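How a Table Gets Clean
By Suryani Goh

A table can look clean and still be dirty. Fingers leave oil on it. Cups leave rings. Dust settles out of the air all day long. Most of this layer is too thin to see from straight above, but if you bend down and look across the top toward a window, the smears show up as dull patches in the shine.

Cleaning means moving that layer off the table and onto something else, usually a cloth. The steps are short.

1. Clear the top. Bottles, bags and papers go somewhere else. A cloth that has to steer around a water bottle leaves a dirty ring where the bottle stood.
2. Dust with a dry cloth.
3. Spray a little cleaner.
4. Wipe in straight lines, each one overlapping the last. 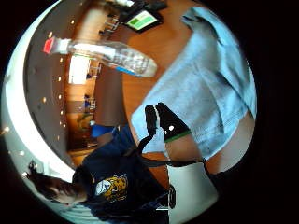

Why does a cold water bottle leave a ring on a table?
Air contains water in the form of an invisible gas called water vapor. When the vapor touches a cold bottle it turns back into liquid. The drops run down the sides and collect under the base. This change from gas to liquid is called condensation.

What the cloth does

Cloth is made of threads, and threads are made of fibers. Between the fibers are narrow gaps. Water is pulled into these gaps without anyone pushing it, an effect called capillary action. The same effect pulls water up a paper towel when one corner is dipped in a bowl.

Dirt gets caught in the gaps too. Once they are full, the cloth stops picking dirt up and starts spreading it around. This is the reason for folding. Fold a square cloth in half, then in half again, and you have a pad with four layers. Wipe with one face, turn the pad over, then refold it to bring a fresh face to the outside.

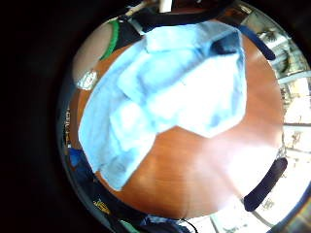
Can any old shirt be used as a cleaning cloth?
Cotton shirts work well once the buttons and zippers are cut off, as hard parts can scratch a finish. Very smooth, slippery fabrics soak up little water and tend to push it across the surface.

What the spray does

A trigger sprayer is a small hand pump. Squeezing the trigger pushes liquid out through a tiny hole in the nozzle, and the liquid breaks into drops. Letting go allows a spring to push the trigger back, which draws more liquid up the tube from the bottle. Two small valves keep the liquid moving in one direction only.

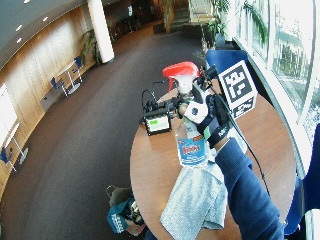 Small drops cover more of the surface than one big puddle made from the same amount of liquid. They also dry faster. On wood, both of these matter. A finish such as varnish keeps water out, but water left standing can creep through scratches and mark the wood underneath.

Cleaners differ. One made for glass may not suit every wood finish, so an adult should read the label first and choose the bottle. Never mix two cleaners. Keep the nozzle pointed away from faces, and wash your hands at the end.

Words to know
Condensation: gas turning into liquid
Capillary action: liquid being pulled into narrow gaps
Finish: the thin coating that protects wood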